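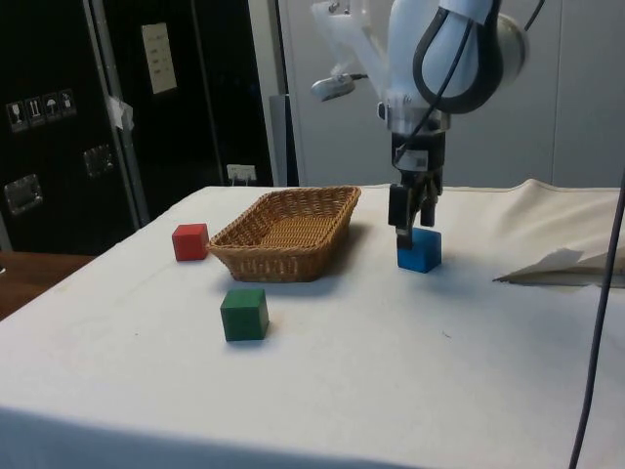 Magazine > Features > Food and Home

The Slow Return of the Restaurant Tablecloth

For a long stretch, the quickest way to look modern in the restaurant business was to get rid of the linen. Bare tables were cheaper, faster to turn and easier on customers who felt stiff in a formal room. Owners who had been paying a laundry every month canceled the contract and spent the money on chairs.

Nomvula Sibiya did it too. When she took over Foretti, a 62-seat dining room near the river, the cloths went in the first week. They came back last March.

"People were shouting," she says. "I had a room full of hard tops and a concrete floor. Couples were leaning in to hear each other and then leaving before dessert."

She got a quote for ceiling panels and decided she couldn't afford it. A retired waiter suggested cloths with a thick felt pad underneath, the way he had been taught to lay a table. The pad kills the knock of plates and glasses. It does little for voices, but Sibiya says the room calmed down once the clatter went.

The cost is real. Foretti sends out 300 pieces a week, napkins included, to Prevedau, a commercial laundry on the edge of town. Ashwin Chacko manages the floor there. His first job of the day, at 3 in the morning, is sorting. Wine and coffee go in one bin, grease in another, and anything with candle wax is set aside to be scraped by hand.

"Grease is the one that costs you," Chacko says. "Wine looks terrible and washes out. Salad dressing looks like nothing, and then it goes through the ironer and the heat sets it."

Most of what he handles is a polyester blend, which dries quickly and holds its color. Cotton feels better and soaks up spills, but it shrinks, and it wears thin along the folds. Chacko pulls a cotton cloth after two years. Some are cut down into napkins. The rest go for rags.

Gladys Ticona still buys cotton. She runs the eleven-table dining room at the Steyn, a small hotel, and keeps her own washer and press in the basement. She hangs the cloths damp for an hour before pressing and never uses starch at lunch. Her drop is ten inches on every side – any longer, she says, and it ends up in somebody's lap.

Her regulars hardly mention the linen. They did complain the one time she tried paper over the top.

Sibiya has settled on a compromise. Cloths go on at five for dinner, and lunch is served on the bare wood. She is now pricing a second set in dark gray for the winter months, though Chacko has warned her that lint shows.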